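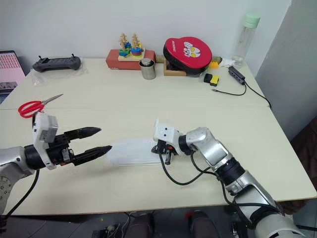
**Long black fingers or the stubby white gripper for thin clear plastic?**

**mbarreto_bench**

Right, I've had both grippers up on the bench this week and I'm going round in circles, so I'm asking you lot. Left arm has the black parallel gripper with the long pointy fingers (the Nevton one), right arm has the compact white Wurach. I'm doing clear plastic bits lying flat on the table, which is a rotten job for any gripper, and I can only afford to buy a second of one of them.

So far I like the long fingers for reach. You can come in low from the side and still see what you're doing. But the tips flex when I close hard, and on flat stuff they ride up and over. The white one bites much better, only it's so short that the wrist ends up practically sitting on the table.

I did 100 tries with each, same object, same start position. Black got 71, white got 78. Is that a real difference or am I kidding myself?

-- Matilde

**solder_and_tea**

71 v 78 out of 100 is nothing much, I wouldn't spend money on it. Do 200 each and move the object between goes. Same start position every time just tells you how good your start position is!

Also what are you using for fingertips? Bare plastic on clear plastic is hopeless. I stuck silicone tape on mine and it was like a different gripper.

**abaf**

I'd disagree a bit with solder there. More goes is fine, but I'd look at *how* they fail first. If the black one always rides up and the white one always stalls because the wrist is too low, those are two separate problems and the total won't tell you which one you can fix in an afternoon.

I had the long Nevton fingers for most of last year and took them off in November. Lovely for picking things out of a box, horrible for anything under a few millimetres thick. You're pushing on the end of a long lever, so of course they bend.

Aba (Frimpong, if you know me from the other board)

**kettlebot**

Can I be the grumpy one -- why two different grippers on a two-arm setup at all? Handovers are going to drive you mad. Different closing speeds, different opening widths, and every script needs a left version and a right version. Pick one and put it on both.

**mbarreto_bench**

@kettlebot that's what the second one is for!! I'm only mixing them while I choose.

@solder_and_tea bare tips on both so far. Silicone tape ordered.

@abaf good shout. I went back through my notes and the black one rode up on nearly all its misses. The white one is more of a mixed bag, and 11 of its misses were the cable tugging the wrist round when it turned in towards the middle. So that's me and my loopy cables, not the gripper.

**solder_and_tea**

Well then sort the cables before you do another single try. Velcro straps up the forearm, leave some slack at each joint, done. Mine used to droop all over the table too and it dragged a part off the edge once.

**dwt_graham**

Anyone tried the Darnton short fingers on the Nevton body? Same bolt pattern if you get the Wickramasinghe adapter plate. You lose reach but they hardly bend at all. The plate does add 2 mm, so redo your tool offset or you'll poke the table.

**kettlebot**

Adapter plates are where good afternoons go to die. Mine worked loose twice.

**dwt_graham**

Threadlock, mate.

**abaf**

I'd try Graham's idea before buying a whole gripper, to be fair. Cheaper, and you keep the low side approach you liked. Matilde, what are you running for grip force on the black one? I found mine bent a lot less once I turned it down and closed slower.

**mbarreto_bench**

Default force, never touched it, oops. OK, plan for now: cables strapped, tape on both, force down on the black one, then 200 each with the object moved about. If the black one still rides up I'll get the short fingers and put up with the plate. Will post the numbers here.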